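Jandico Drawer Set: data card and recording rules

Maintained by Adanech Tefera, Temdale
Version 2, October 16, 2018
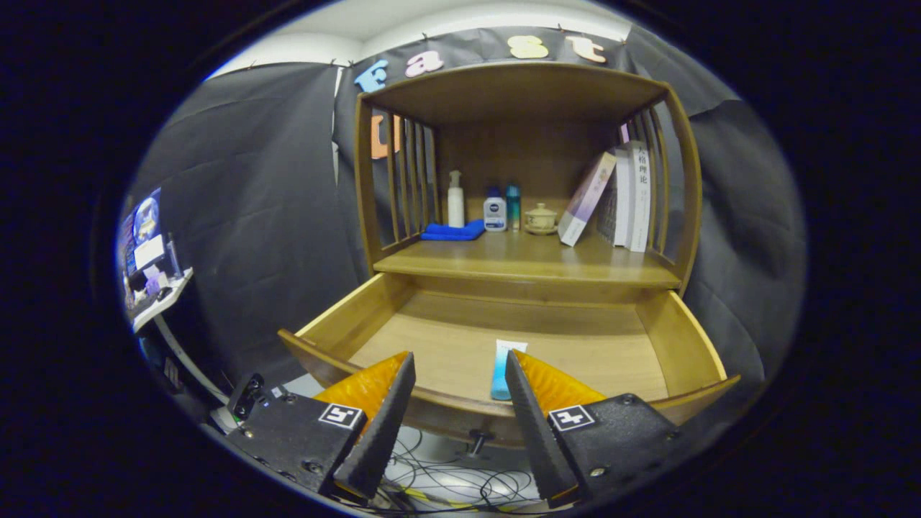 Drawer task, tube between the fingers, drawer fully open.

12 shares | 2 comments

What this is

Jandico is a set of recordings made with a hand-held gripper. A person holds the gripper, does a small household job with it, and the camera on the tool records the job. The set has 114 recordings. This card says what is in them, how they are supposed to be made, and what gets a recording thrown out. If you are only using the data, read "Contents," "Splits" and "Known problems." If you are adding to it, read all of it before you pick up a gripper.

Contents

All recordings are drawer tasks. The operator starts from a set position, does one job at a cabinet drawer, and backs the gripper away. There are two jobs:

- take-out: lift a small object out of the drawer
- put-in: place a small object in the drawer and let go

Pushing the drawer shut is not part of either job. We tried including it in June and the labels were a mess, so it was dropped.

Objects are ordinary things such as tubes and small bottles. The shelf above the drawer holds other items that stay put during a recording. Leave them there. A policy trained on a bare cabinet does poorly on a used one, and we want the clutter.

Rules for the gripper

1. Both square markers must be clean and flat. If a corner is lifting, replace the marker. Don't press it back down with your thumb and carry on.
2. Check the screws on both finger bodies before each block of recordings. Snug is enough. Overtightened screws crack the housing.
3. Look at the soft pads for splits. One split rib means the pad gets changed, even if it still grips fine.
4. Wipe the lens with the cloth from the kit, not your shirt.
5. Open and close the fingers fully two times at the start of every recording. The Erdem script reads finger width from the markers and needs the full range. Recordings without this are rejected and can't be repaired later.

Rules for the station

The drawer is opened all the way before recording starts. A half-open drawer hides the back corners and changes the reach.

Put one target object in the drawer. It can sit at any angle, and the angle should change between recordings. Operators left to themselves tend to line things up neatly, so pick the angle from the printed sheet.

Cables go behind the operator's feet or fully under the cabinet. If you have to step over one to reach your start position, stop and move it.

Keep monitors locked or showing something harmless. The lens is very wide and picks up a lot to the sides - more than people expect the first time they watch their own footage. The same goes for mail, badges, and family photos. Anything with a person's name or address on it leaves the room before recording.

Product labels and book spines may stay. We do not blur them. Users who publish frames should check their own rules on trademarks.

Rules for the operator

- Move at the speed you would use with your bare hand, or a bit slower.
- Approach from the front. Side approaches are allowed only if the sheet asks for one.
- Keep the other hand out of the drawer.
- If you miss the grasp, try again once in the same recording. After a second miss, end it and mark it "fail."
- Don't delete failed recordings. They go in the fail folder with the rest.
- Take a break after 80 minutes. Wrist strain is the most common complaint we get, and tired operators also make worse data.

Nobody may be recorded who has not signed the consent form. This includes people who only walk past. If someone comes into view by accident, mark the recording "hold" and tell Adanech.

Labels

Each recording has a short text file with the job, the object, the angle number, the result, and a free notes line. Use plain words for objects: "tube," "bottle," "jar." Leave brand names out of the object field even when you can read them. Results are "ok," "fail" or "hold." There is no "partly ok." If the object was dropped and picked up again, the result is "ok" and the drop goes in the notes.

A second person checks the label against the video. The checker can't be the operator.

Splits

80 recordings are for training. The rest are for testing. The split is by object, so no test object appears in training. Please keep it that way if you build your own version.

Known problems

- Straight edges bow outward because of the lens. Undistort first if your method needs straight lines. Calibration values are in the cliltska folder (named for the Cliltska tool that writes them).
- Light-colored objects are hard to pick out against a pale drawer floor. Width readings are still good in these recordings, but automatic object masks often fail.
- Early notes lines are thin. Some just say "fine."
- Sound was recorded but is not released.

Changes since version 1

Rule 5 for the gripper is new. The retry rule used to allow any number of attempts. The hold label was added.

Questions and corrections go to Adanech Tefera at the Temdale office. Give the recording number and the time in the clip.

2 comments | Share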